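Okay, student robotics project thread, because I've been grinning since lunch and have to put it somewhere. Our capstone team spent the whole semester on one arm with a two-finger gripper, and this month it finally does something you'd show your mom.

The class is at Cisthorpe and the project is called Skemska. (Long story, it was a typo on the sign-up sheet and we all liked it.) The task sounds tiny: pick up light household stuff from soft, messy surfaces and put it somewhere else without crushing it. Cushions, blankets, fabric with busy patterns. Basically a couch!

Why a couch? Every demo we watched in the first week used a hard, clean table. Real living rooms are squishy. You push down and the thing you want sinks, or tips over, or slides into a fold and you have to go find it. We wanted the annoying version.

How we teach it: one of us drives the arm by hand while a small camera near the gripper records the whole grab. Then the model trains on those recordings and tries to do it on its own. Our goal was 100 good grabs before the midterm check-in. We got to 150 and I have the sore shoulder to prove it.

Driving the arm is SO much harder than it looks, by the way. You're watching the view from the wrist and your brain wants it to be your own hand. It isn't. Left feels like left until the wrist rolls, and then you're bumping a cushion and apologizing to it.

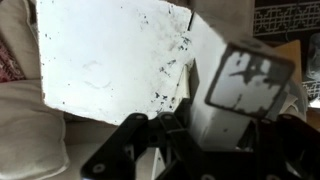
My favorite fix of the month: slow down for the last little bit before closing. We were all racing in because it felt efficient, and the model learned to race in too. It copies everything! Bad habits, hesitations, that weird wiggle I do when I'm nervous. There's a whole team's worth of body language in that thing now.

Second favorite fix: we stopped throwing out the ugly recordings. If the driver missed, backed up and tried again, we keep it. Now when the arm misses, it backs up and tries again too. First time it did that by itself the room got very loud.

Things still on the list – blur when the wrist moves fast, glare off anything white, and patterned fabric, which our object finder loves to call an object. I kind of respect its confidence.

Someone asked if we use simulation. Yes, for the boring reach-and-return motions, 1000 runs overnight, and it's great for that. For soft stuff it hasn't helped us much yet. Our fake cushion behaves like a trampoline. If you've got a good cloth setup that runs on an old lab desktop, please tell me about it, I will read every word.

Next up is the Cakilia challenge in July, where student teams get 6 tries each on objects they haven't practiced with. We do our dry run in the Cárdenas building the week before, same arm, different couch. I'm told the couch is corduroy. I have feelings about this.

Anyway, back to the lab, my driving slot starts at 4:30 and I still need to tighten a finger bolt. More soon, and yes, I'll post the grab counts for the corduroy, even if they're terrible!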